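Lab Skills, week 5: glassware you'll be living with

OK, so before Monday please read chapter 9 in Droller (it's short, I promise!). We'll be setting up for gravity filtration, and I'd like everyone to know the pieces by name. Funnel stem goes down through the hole in the rack, clamp sits just above the plate, and you leave it alone after that.

Round-bottomed flasks don't stand up on a bench. Put yours on a cork ring, every time, even if you're only turning around to grab a pen.

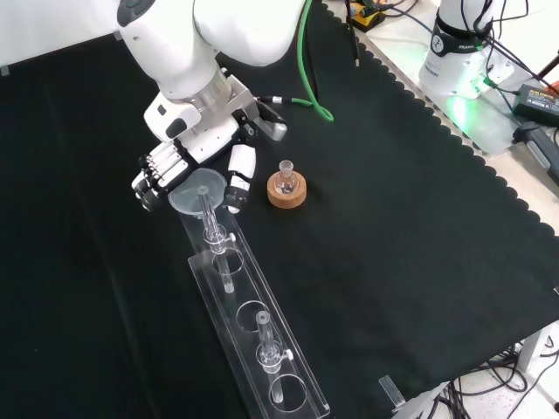

Rinse everything twice before you start, and write your bench number on the Furomwood sheet. Goggles on by 9, please!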